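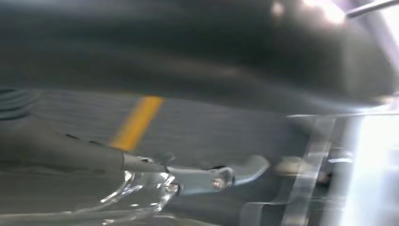
Call for Participants: Student Manipulation Project, Fall Term

The Priston School of Engineering invites applications from enrolled undergraduates for its two-term project course in robotic manipulation. Participants will work in teams on the design, assembly and testing of grippers and will prepare one arm for the Flament Cup, the intercollegiate handling competition held each March.

The course meets in the Cao Laboratory, Room 293. Students should expect six hours of supervised bench work each week, together with written reports. Teams record their trials with a wrist camera and are responsible for labeling and storing their own recordings.

Eligibility
Applicants must have completed one course in programming and one in mechanics or circuits. Prior work with robots is not required. Students from all departments may apply.

Support
Each participant receives a stipend of $600 per term. Each team is given a parts budget of $1,000, to be spent through the laboratory office. Travel to the competition is paid by the School under the Darkidov Fund.

How to apply
Submit a transcript, a one-page statement of interest and the name of one instructor willing to serve as a reference. Applications must reach the project coordinator, Nghĩa Đồng, at the Cao Laboratory office by May 31. Selected applicants will be asked to attend a short interview and a safety briefing before being given access to the laboratory.

Posted April 22, 2024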